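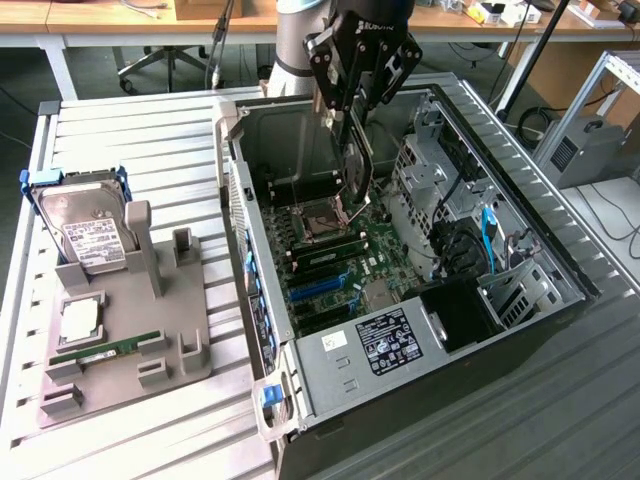

Stunum wants 1,000 examples of a robot fitting computer parts. Will that be enough?

May 16, 2026

Stunum has begun recording a robot arm as it works on desktop computers, with the aim of teaching a learning system to fit and remove parts by itself. The company says it will gather 1,000 examples for the project, which it calls Vadness, and that the system trained on them should be able to cope with "everyday repair work".

That is a large promise to hang on one bench in Buchanan. The examples cover a few jobs, among them seating a processor, pushing a memory module into its slot and putting a hard drive back in the cage. They are done inside an open tower laid on its side, with the parts waiting in a grey tray next to it. An operator steers the arm through each job from start to finish while cameras and the arm's own sensors record what happens. The system is later shown the recordings and asked to work out the movements.

Anyone who has fitted a processor by hand knows why a company might want to start there. The part has to go in the right way round and sit flat before the lever comes down, and a small slip can ruin the board. Memory is more forgiving about where you hold it and much less so about how hard you push. These are good tests. They are also tests in which the camera sees very little of what matters once the fingers are in the way, and Stunum has been vague about how much the system will learn from force and how much from pictures.

The company's notes on the project, put out earlier this week, run to 7 pages. Most of that goes on the bench, the recording software and the plan for storing the files. The part on how the finished system will be judged takes up one paragraph. It says the robot will be tried on "representative" machines, without saying which ones, or whether any will be of a make and age that the system has not met in training.

Asked about this, Stunum said the list of test machines was still being drawn up. It also said that operators move the tray and the tower a little between recordings so that the system cannot simply learn one set of positions. It would not say how far they are moved. A nudge of a finger's width and a half turn of the case are very different things to a machine that has only ever seen one layout, and the notes give no measurements.

Then there is the matter of what gets thrown away. Stunum says operators mark each recording as good or bad as soon as it ends, and that only the good ones count towards the total. The bad ones are kept, but there is no plan yet to train on them. Other groups have found some use in fumbles and second tries, as a robot that has only been shown clean work has little to go on when a part tips over in its grip.
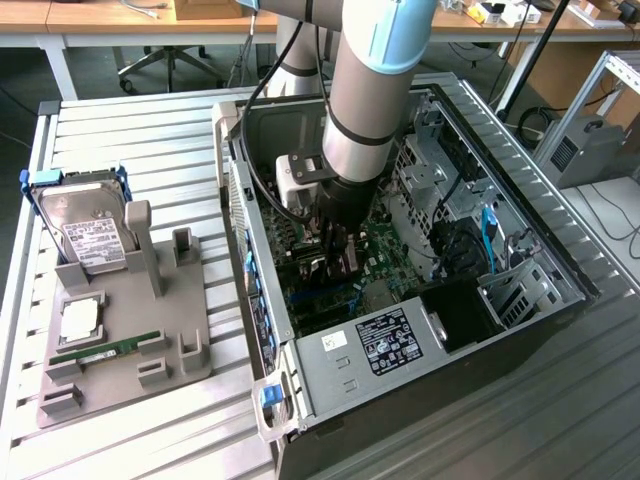
The buyer in all this, if there is to be one, is Plultier, which takes in old office computers, strips them and sells on whatever still works. It has lent Stunum a stock of machines and says it will "look at the results with interest". It has not ordered anything. Its own staff can pull the memory and drive from a tower in less time than it takes to read this paragraph, and they do it with cases that arrive dusty, dented and missing screws. The towers at Buchanan have their side panels off before a recording begins, which leaves out a job that takes up a good deal of the working day at any repair shop.

Stunum accepts that point. Panels, screws and cable plugs are down for a second stage, it says, and the first is meant to show that the method works on parts that slot in and out. Loose cables are a harder matter. They hang differently in every case and get in the way of the gripper, and the notes mention them only as something operators should "avoid where possible". A system trained on people steering round the cables may learn to do the same, or it may learn nothing about them at all.

None of this makes the work pointless. Good recordings of careful assembly are scarce, and slow, dull collecting of this sort is how most of the recent gains in the field have been made. If Stunum releases the files, as it says it may, others will be able to check its claims for themselves. The company has not settled on a licence or a date.

Recording is due to carry on at Buchanan for 3 months, with operators working in 2 shifts. Stunum says it will publish first results once the full set has been gathered, and that it has no plans to show the system working before then.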